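Machines and Everyday Work
Handout for Unit 4: Can a robot do the chores yet?

Please read this before class and bring it with you. In Unit 3 we looked at machines that do one motion all day in a factory, behind a fence. In this unit we ask about the other kind of work, the small jobs in a home, a shop or a back room. For every job I would like you to ask the same thing: what exactly must the hands do?

4.1 What we mean by a chore

A chore is a job that most adults can do without training, and that is never exactly the same twice. Folding a towel is a chore. Emptying a dishwasher is a chore. Sorting flowers at a shop table is also a chore in our sense, although somebody is paid for it. The objects are known, but their positions are new each time, and some of them bend.

This last point is important. In the Wendt exercise of Unit 2 you planned the path of an arm that moves metal blocks. A block has six faces and it keeps its shape when you lift it. A stem does not give you such help. You may hold it at one place and the other end will move by its own weight, and the leaves may catch on the neighbor.

4.2 The flower table

Our main case is a table with two arms, one from each side, and artificial flowers. Artificial flowers are kinder than real ones. They do not lose petals so easily, they do not dry out between Monday and Thursday, and you can use the same rose for many attempts. When you read a claim about "flower handling", first check whether the flowers were real.

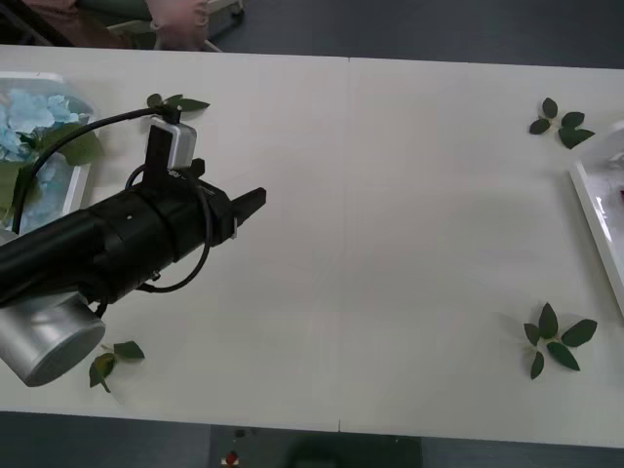
The first difficulty is to decide what counts as an object. For a person, a sprig with five leaves is one thing. For a vision program it can be one thing, or five, or a green area without clear borders. If two sprigs touch, the question becomes harder. In the lecture I will use the word "segmentation" for this step. It means only to decide which parts of the view belong together.

The second difficulty is where to grasp. With a rose there are three candidates: the bloom, the stem just below the bloom, and the lower stem. A florist takes the stem nearly always. A gripper with two flat fingers can also take the stem, but the stem is thin, and an error of a few millimeters means that the fingers close on nothing. If the fingers take the bloom, the grasp is easier to find but a real flower would be damaged.

The third difficulty is what happens after the grasp. The gripper holds the flower near one end, and the other end is now a long lever. When the arm turns, the free end turns too, and it may sweep across things that were already placed well.

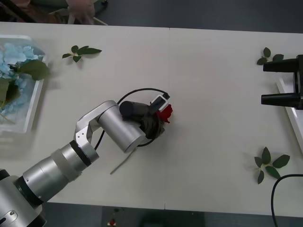
Figure 4.2. Red rose held by the gripper of one arm, with the end of the stem on the table. The second gripper is at the right.

Exercise A. Draw a rose as a straight line with a circle at the top. Mark one grasp point near the circle and one at the middle of the line. For each point, draw how the line may hang when it is lifted. Which of the two is better if the rose must go into a narrow vase? Which is better if it must lie down flat? Half a page is enough.

4.3 How to read a success number

Reports in this field like to give one number. I ask you to be slow with it. In class we will use the Jedness trial sheet, which I prepared for this course. It lists 1,802 grasp attempts over 18 sessions, with one line for each attempt. The sheet says "success" when the object left the table. It does not say whether the object arrived where it should, and it does not say whether a person had to help — there is no column for it.

So before you compare two numbers, please write down:

what was counted as one attempt
what was counted as a success
who put the objects back in between
how many different objects were used, and if they were seen before in training
how much time one attempt was allowed to take

Time is often forgotten. If a robot needs 55 seconds for one stem, this may be a very good result for a laboratory and still be of no use for a shop in the week before Mother's Day. On the other hand, a robot at home can be slow. If the table is cleared while you sleep, it is not important that it took three hours.

4.4 Many objects close together

Until now we spoke about one flower. A bunch is a different problem, and most students underestimate it in the first homework.
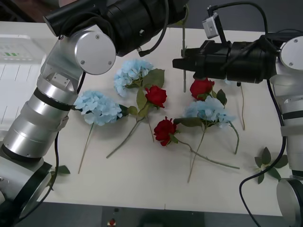

When stems lie across each other, the order of picking begins to matter. The top one should go first, but to know which is the top one you need depth, and thin stems give poor depth measurements. A person solves this with the fingers: pulls a little, feels that something resists, stops, and takes another. Many grippers have only a weak sense of force, or none, and must decide mainly by camera.

With two arms there is one more possibility. One arm can hold the bunch down while the other pulls out a stem. This looks simple when people do it. For the machine it means that both arms must plan together, that they must not collide, and that the cameras may be blocked by the arms themselves just when the view is needed most.

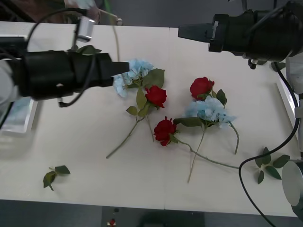 Compare this with the Romeo dish rack problem from Unit 3. There the plates had fixed slots, so a small error was corrected by the rack. On a flat table nothing corrects the error. If you design a workplace for a robot, you may add such help: a tray with dividers, a groove for stems, a mat with more friction. It is fair to use these, but you should say so in your report.

4.5 Homework

Choose one chore from your own home or job. Watch a person doing it two times and write down every contact between hand and object. Then mark the contacts which you think a gripper with two fingers could do today, and explain one that it could not. Maximum 500 words, sketches not included. Students who use the Amis template should delete the gray instructions before they hand in.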